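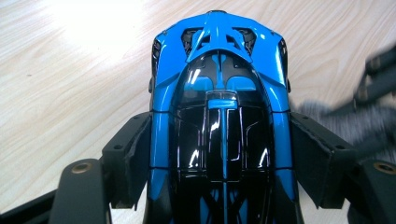 Collectors' Group Questions "Limited Edition" Claims on Model Cars

GROLTDALE, Dec 29, 2021 -- The Susham Model Collectors' League today published its review of limited edition labels on die-cast and resin model cars. The League says most of those labels tell buyers very little, and it is asking sellers to prove their numbers or drop them.

The League looked at 209 listings posted by dealers and online shops since July. Each one used the words "limited," "rare" or "numbered run" in its title. Sellers were asked one question by email: how many were made? Only 11 gave a figure and could show where it came from.

"A box that says one of 1,000 sounds good until you ask who counted," said Hervé Joly, who edits the League's price guide. "We asked. Mostly we got no answer, or a link back to the same listing."

The review also takes issue with color editions. A model first sold in a single color may return months later in a two-tone finish, with a new certificate and a higher price. Some sellers treat each color as a separate limited run. The League does not accept that a new coat of paint makes an old casting scarce, and its guide will now list such models under the original release.

Resale claims fared no better. The League compared asking prices with 2,738 completed sales in its own records. Asking prices for "limited" models were often well above what buyers had paid for the same car. Whether anyone ever pays the higher price is something the League would like to see shown.

The Todmont Toy and Model Fair has said it will ask its dealers to state run sizes in writing next season. The League welcomes the move but has seen promises like this before, and will check the tables itself.

Buyers are advised to ask for the run size before paying, to keep the reply, and to be wary of certificates with no maker's name on them.

The full review is free to League members and can be read at the Bozkurt Reading Room in Groltdale during normal opening hours. Printed copies may be requested by mail.

Press contact: Hervé Joly, Susham Model Collectors' League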